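The Lolgate Community Snack Bar is back, and what a return it was! The little counter beside the town pool opened its shutters in February after five months of repairs, and 314 people came through on the first morning alone. The line ran past the bike racks by 10 a.m. — and hardly anyone seemed to mind the wait.

Idris James, who runs the counter with his brother-in-law Berwyn Nicholas, had hoped for 300 visitors over the whole opening weekend. "We ran out of hot chocolate before lunch," he said, laughing. "Berwyn had to drive to Gwilliam for more milk, and then he had to go again."
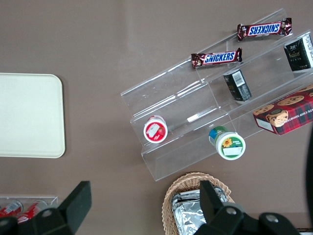
Prices are staying where they were before the repairs, with most candy and chips under $3. There's a longer menu too, including grilled cheese, tomato soup and a wonderful lemon slush that Nicholas has been tinkering with all winter. Swim club families get a free drink with any sandwich through the end of the season.

The new roof and wiring were paid for by last summer's Uretti Street fair, where neighbors sold quilts, plants and a truly impressive number of pies. Next up is a covered seating area on the pool side, and James would love to have it ready before the first outdoor meet.

The snack bar is open daily from 9 a.m. until the pool closes.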